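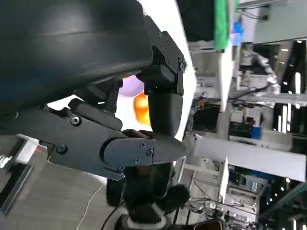 Gripper with orange and pale purple objects behind it, wrist view.

Davia is a grasp planner for robot arms, written by Ailbhe Fitzgerald at the Tundholm lab. It takes pictures from a wrist camera, guesses where the fingers should go, and scores each guess. The 2000 lines of code are mostly exceptions.

Perception
Davia groups pixels by color and outline. A bright orange thing in a gap between finger links can still be tracked, though the planner tends to trust it too much.
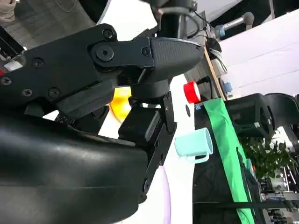 Emanuel Oprea wrote on the project list that color was a crutch and that the outline step should run first. Version 5 made the order a setting, so both sides could go on being right.

Planning
The planner tries 13 finger poses per object and keeps the best 2. Lumpy shapes get a wider margin — a fix added in September and still marked "temporary."
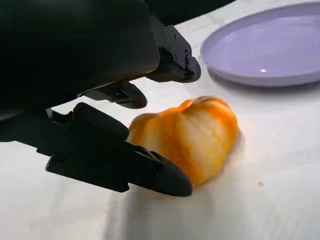
Contact control
Once a fingertip touches something, Davia hands over to Kavanagh, a separate force controller with its own settings file and its own opinions.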